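Koster Cancer Center Moves Chemotherapy Education Out of the Binder

PRELTSTEAD, March. Koster Cancer Center is retiring its new-patient binder, a document that has welcomed people to chemotherapy for 13 years and weighs about as much as a small dog.

Starting this month, patients beginning infusion treatment at the Preltstead clinic will get Ziltus, a home guide delivered in short installments timed to the treatment schedule. Information on nausea comes before the first infusion. Information on low blood counts comes the week it matters. The parking map comes first, by popular demand.

The binder ran to over 50 pages, including two separate tables of contents that did not agree. In a review of its own phone logs, the center found that 40 percent of calls to the nurse line during a patient's first cycle asked something the binder already answered. Staff who went looking for those answers had trouble finding them too.

Ziltus comes as a phone app or as printed cards, and patients may switch whenever they like. Each installment covers one subject: mouth sores, fatigue, hair loss, eating when everything tastes like a spoon. All of them carry the same box on the front listing the symptoms that call for a phone call right away, among them a fever of 100.4 degrees or higher, shaking chills, trouble breathing, and bleeding that won't stop. The nurse line answers day and night, and the box says so in large type.

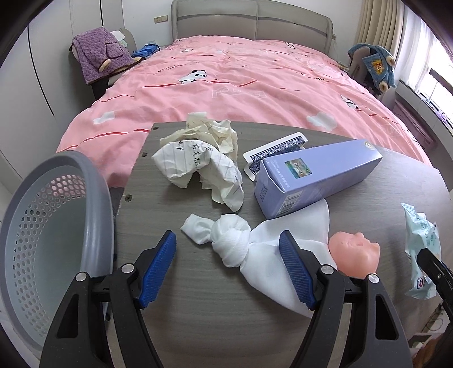 The guide was written by oncology nurses and pharmacists at Koster and then handed to a panel of 13 former patients, who were asked to mark anything that annoyed them. They were thorough. The word "journey" was removed from every installment, as was a paragraph suggesting that patients use their infusion time to learn a language.

Ziltus does not replace the teaching visit with a nurse before treatment begins, and it does not give individual medical advice. Patients now in treatment can ask for it at check-in. The Henow clinic will follow in June, once its remaining supply of binders has been recycled or put to use holding doors open.

Koster Cancer Center provides chemotherapy, immunotherapy and supportive care to adults at its clinics in Preltstead and Henow.

Media inquiries: Communications Office, Koster Cancer Center, Preltstead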